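An Open Day at the Peton Screw Works, Irnine

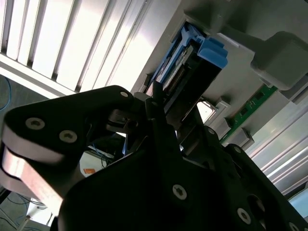
I have wanted to see screws being made since I was about nine, when I took my grandfather's radio apart and couldn't get it back together. So when I read that Peton was opening its works in Irnine to visitors for one day in May, I put my name down the same evening and booked a bus. I know how that sounds! But look at any piece of equipment up close, even just those silver Torx heads sitting in dark plate, and somebody had to form that little star-shaped recess, cleanly, and then do it again a few thousand times before lunch. I wanted to know how. My partner wanted to know if there was a decent lunch in Irnine (there is, see further down).

The works is a twenty-minute walk from the bus station, along the canal and then up past the allotments. You hear it before you find it. It's a steady chatter, a bit like a train that never arrives, and by the end of the day I had stopped noticing it completely. We signed in, got earplugs and safety glasses, and were sorted into groups. Ours had 12 people in it, including a retired dentist and two sisters who restore accordions and had brought a jar of old screws they hoped someone could match.

Our guide was Benedito Rezende, who looks after the heading machines. He started us in the wire store, and I'm glad he did, as it had never crossed my mind that a screw begins as wire. It comes in on huge coils, taller than me when they're stacked, with a dull gray coating that helps it slide through the tooling. He let us each bend a short length by hand. The thin stuff was easy. The thick stuff went around the whole group and came back to him as straight as before.

Then the heading shop. Wire goes in at one end, gets straightened, gets chopped to length, and each short piece is hit hard on the end by a punch. The metal has nowhere to go but outward, and there's your head. A second hit finishes the shape and leaves the recess. It's done cold, with no furnace anywhere near it, and hardly any metal is lost. I had always pictured tiny lathes cutting away at tiny bars, with heaps of shavings on the floor. Benedito said some special parts are still turned that way, but for ordinary screws it would be terribly slow.

He had a tray of worn-out punches for us to look at under a magnifier. The ones for slotted heads are plain little ridges. The ones for star recesses are gorgeous, like the end of a flower stem, and you could see where the points had gone soft from use. A tired punch makes a shallow recess, and a shallow recess is the one that chews up when you lean on it with a screwdriver. I thought of every flat-pack bookcase I have ever sworn at.

Thread rolling was my favorite part of the day. The blank drops between two grooved blocks, one block slides past the other, and out comes a threaded screw. It takes less time than reading this sentence. I stood there so long that the group moved on without me and I had to be fetched. If you go, stand on the left side of the guard, where you can watch the blanks shuffle down the rail nose to tail. From the right you mostly get the back of a motor.

After that came heat treatment, which we only saw through a window, and then the inspection room, which belongs to Hanan Najjar. She was terrific. She put a screw in a torque tester and had us guess when the head would snap, and all of us guessed much too low. She also passed around two screws, one from a bad batch and one from a good one, and asked which we would trust. I picked the bad one, with great confidence. It had a tiny crack under the head that you could only find by turning it in the light. The dentist got it right.

The accordion sisters opened their jar at this point. Hanan tipped it out on a cloth and spent ages with a thread gauge, long past the end of the tour, and matched most of what was in there. Two she couldn't place, and she asked to borrow them. I hope they find out what they are.

Practical things. Tickets were 2 dollars, paid at the gate, coins preferred. The tour is listed as 60 minutes and ours ran a good deal longer. Closed shoes are a must, and a man in sandals was turned back at the wire store, so do believe the leaflet. There are stairs to the inspection room and no elevator, though Hanan brings a smaller tester down to the ground floor if you ask when you book. Children are welcome in the afternoon groups.

For lunch we went to Shahbazi on the market square, for lentil soup and flatbread still puffed up from the oven, and for coffee to Pema, next to the bridge, where you can sit outside over the water. Bus 17 goes back to the station from right across the street. Mine was late, and I spent the wait looking at the screws in the bus shelter. Slotted, mostly, and painted over at least twice.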